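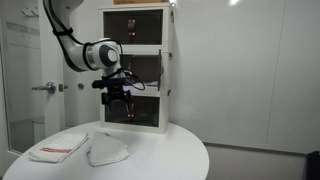 To: Clesdale House shared facilities list
From: Facilities Office, Clesdale House
Date: 29th October
Subject: Re: Small display cabinets and cloths - request for guidance

Dear list members,

Thank you to the Purba Room coordinators for the message quoted below. The Facilities Office has reviewed the questions with the Joletti Room and the second floor office, and the following guidance applies to all shared rooms from Monday.

Placement. A small cabinet with glass-type doors may stand on a table, including the round white tables, provided that all of its feet are on the tabletop and the doors can open fully without passing over a seat. Please leave at least 18 inches of clear table in front of the doors.

Doors. Each compartment should be closed once an item has been taken out or put back. A door left standing open is easily caught by a sleeve or a bag, and the hinges on these cabinets are small. If a hinge feels loose, stop using that compartment and write to this office. Please do not tighten the fittings yourselves.

Contents. One or two light items per compartment is suitable. The shelves are not intended for books, full bottles or tools. Items on the top of the cabinet should be flat and light - a shallow box is acceptable, a stack of boxes is not.

Cloths. The white cloths are for wiping the doors and the tabletop. They should be used dry on the doors, folded flat after use and left beside the cabinet, not inside it. Cloths with a red stripe may be used in the same way as the plain ones. We are aware that the May notice assigned them to kitchens only. That rule is withdrawn. The Bultard order included 100 new cloths, and each room may collect up to four from the supply closet. Soiled cloths go in the bin by the closet door for washing.

Cleaning products. Spray should be applied to the cloth and never directly to the door. The dark tint shows streaks readily, and almost all of the marks reported to us have come from spray left to dry along the white edging.

Requests for an additional cabinet should be sent on Form 28, available from the front desk.

Facilities Office
Clesdale House, Room 836

On Friday, the Purba Room coordinators wrote:

> Dear Facilities Office,
>
> We would be grateful for written guidance on the small
> cabinets. Our users have asked the following:
>
> 1. May a cabinet be kept on a table, or must it be on
> the floor against a wall?
> 2. Is it permitted to store anything on top?
> 3. Which cloths should be used on the doors? The May
> notice says that striped cloths belong in the kitchens,
> but plain ones are often unavailable.
>
> We would also like to know whom to contact about a
> door that does not stay shut.
>
> With thanks,
> Purba Room coordinators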